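Low-power Level Sensing for Shared Recycling Points
Project report, second-year module in Environmental Technology
Fitriani Ngui and Alvar Blomqvist
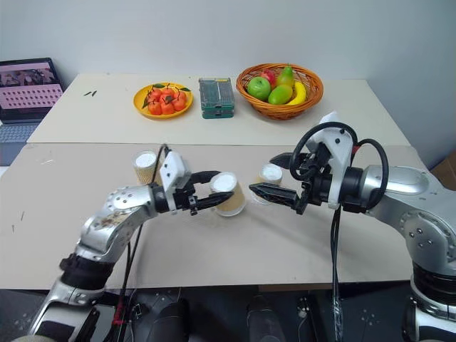
1. Background

The Åberg housing area has 7 shared recycling points, all of them emptied on a fixed timetable. Residents had reported that the glass containers were often full before collection while the cardboard containers were still half empty. The project group was asked to find out whether a simple weight-based sensor could give the collection office at Cutberg a reliable daily reading.

2. Method

A load cell was fitted beneath one glass container and one cardboard container. Readings were taken every 30 minutes and sent by radio to a receiver in the Dellelmont building. The load cells were supplied by Condulia and calibrated in the workshop with known weights up to 500 kg. Manual checks were made each morning at 8.15, before the first vehicle arrived.

3. Results

The receiver logged 2,000 readings during the trial. Values from the glass container agreed well with the manual checks. The cardboard container was more difficult – rain soaked the contents on several occasions in July, and the recorded weight rose although nothing had been added. A correction based on local rainfall was tried but did not remove the error.

Battery voltage fell faster than planned at the cardboard container, where the radio signal was weaker and messages had to be sent again.

4. Recommendations

Weight sensing is suitable for glass. For cardboard, the group recommends a distance sensor mounted under the lid. The receiver should also be moved to the upper floor before any further trial – the present position is shielded by the lift shaft. Calibration tables are given in Appendix B.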